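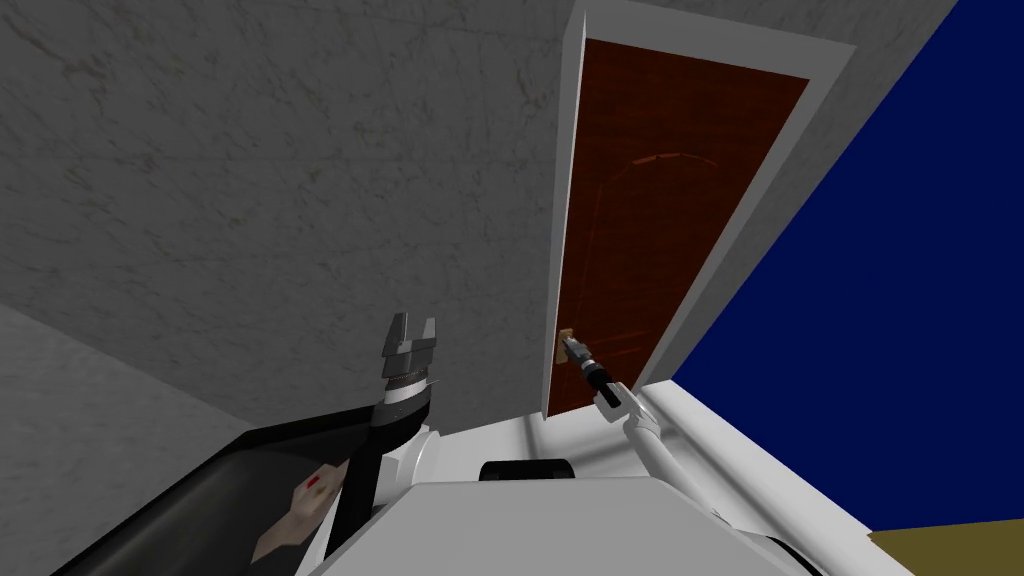
The door test in the simulator, right gripper at the brass-coloured handle.

Diary > Days Out > Robots

20th October

So I finally made it to the open day at Prallon, out in Bridport, and my feet are killing me but I'm so glad I went! I'd been meaning to go since August. Parking was 2 dollars, which I paid in nickels and dimes from the cup holder.

Most of the afternoon I hung around the simulation room. They had a two-armed robot going up on the big screen, all white and black and shiny, and the job was opening a door. A plain old wooden door! I do that all day long without thinking (well, except for our bathroom one, which sticks). The whole view was tipped over sideways and I stood there with my head cocked like a spaniel until my neck hurt.

The software is called Koo, and the woman running the demo said they'd put it through 3,000 practice doors before letting a real machine near one. I asked if it ever gets mad and kicks the door. She was nice about it.

What got me was the other arm, just hanging out in the air with its gripper wide open, holding nothing. I do the exact same thing when I'm threading a needle.

Had a so-so turkey sandwich and bought a mug. There's another open day at their Irnanau place and I've already put my name down. Need to call about the dentist tomorrow.

40 shares | 2 comments

Recent entries
The mug shelf is full again
Bathroom door, round two
Bus trip and a lost umbrella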